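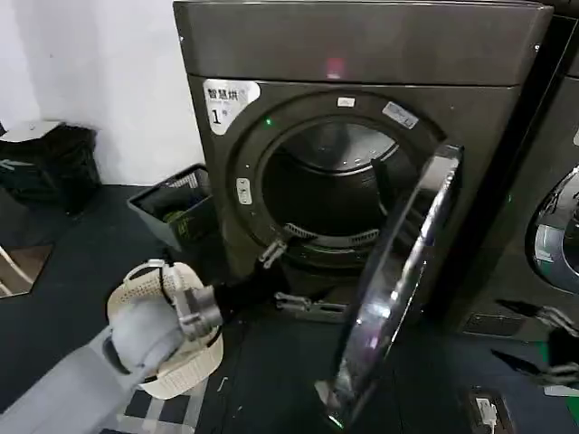 A shared dryer needs a quick clean between loads, and most of the work is at the front, round the door opening. These steps were written for the laundry room at Beaulieu, where the machines are used all day by people on three floors, but they will suit most front-loading dryers. Open the door as far as it will go before you start. On a machine like dryer number one, the curved slotted grille for the lint filter is at the bottom of the drum opening, so you can get at it without moving anything. Mind the metal door latch hook on the lower left, which sticks out and catches sleeves.

What you need

A soft brush (an old washing-up brush will do)
Two cloths, one damp and one dry
A small torch
A bag for the lint
A vacuum cleaner with a narrow nozzle, for the monthly clean only

Before you start

Wait until the last programme has finished, including the cooling part at the end. Take everything out and feel round the back of the drum for odd socks. Anything left behind goes in the tray by the sink.

Cleaning the filter

1. Wipe the loose fluff off the grille with your hand and put it in the bag.

2. If your filter lifts out, pull it straight up. Some are stiff. Don't lever them with a screwdriver, the plastic tabs snap and a new filter takes weeks to come.

3. Roll the lint off from one end to the other. It should come away as a sheet. If it comes off in crumbs, use the brush.

4. Hold the mesh up to the light. If it looks cloudy after brushing, it has a film from dryer sheets or softener. Wash it in warm water with a drop of washing-up liquid, rinse it, and leave it to dry completely before you put it back.

5. Shine the torch into the slot. Pick out what you can reach with your fingers and leave the rest for the vacuum.

6. Push the filter back until it sits flat. Never run the machine without it.

Wiping round the door

Go round the rim with the damp cloth, then the dry one. Wring the damp cloth out well first, and go gently over any stickers so the corners don't lift. Wipe both sides of the door, including the glass. Do the seal last, as that is where the grey dust collects, and look for hair grips and coins while you are there.

Loading

Shake each item out before it goes in. Fill the drum to two thirds at most. Towels and sheets should go in separate loads, otherwise the sheets wrap round the towels and the middle stays damp. Zips closed, pockets empty.

Once a month

Switch the machine off at the wall. Vacuum the filter slot, the floor in front and as far down each side as the nozzle reaches. Wipe the top. Write the date on the sheet inside the cupboard door.

If clothes are still damp after a full programme, clean the filter again and try a smaller load. If that makes no difference, stop using the machine and report it, giving the dryer number.

Last updated May 6, 2018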